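Clokel Contact Paper, Two Patterns: Finally Finished the Shelf

I've been putting off lining the shelves in our living room cabinet for longer than I'd like to admit, and then Aileen Manalastas sent me a link to the Clokel rolls on a Tuesday night and that was that. Ordered before bed! I got the fern and rose pattern for the floors and the dotted one with the black leaf strokes for the walls.

First impressions were good. The paper has a bit of body to it, so it doesn't collapse onto itself the second you peel the backing, and the backing has grid lines printed on it, which saved me on the long cuts. I peeled a few inches, stuck that down, smoothed with an old library card and kept going. The floor piece went in on the first try. The back wall took me 3 tries (my fault, I started from the wrong corner) and the paper came up each time without tearing or losing its stick. I was really impressed by that.

The floor pattern is the one I love. It's a pale gray-white with gray ferns and little feathery branches, and then these clusters of peach roses and berries that warm the whole thing up. On the website it looked a bit cold to me, and in the room it's much softer. The wall pattern is bolder, and my sister thinks the two fight with each other. I think they get along fine because the grays are close.

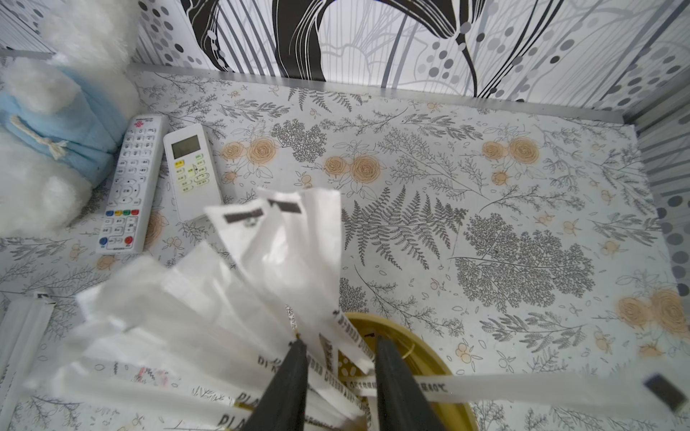

Can you use it on a shelf where things get slid in and out all day?
I do, and mine has held up well. The remotes live on that shelf and get grabbed and tossed back constantly, and after 2 months the surface still wipes clean with a damp cloth and hasn't scuffed.

A few things I'd pass on. Corners are the hard part. The instructions tell you to fold the sheet up the wall in one piece, and I got a bubble every single time I tried it. Cutting separate pieces for floor and wall was so much easier, and a thin silver edge strip covers the joint and makes it look like you knew what you were doing. Mine is from the hardware store, not Clokel, though I wish they sold one to match.

Pattern matching between sheets is so-so. The roses don't line up perfectly if you have to piece it, so buy enough for one continuous run if your shelf is wide. The smell on unrolling was mild and gone by the next morning with the doors open.

I have half a roll of the ferns left and I'm already eyeing the hall closet. Would buy again, and I'd get the dots again too, whatever my sister says.

Filipa Barreto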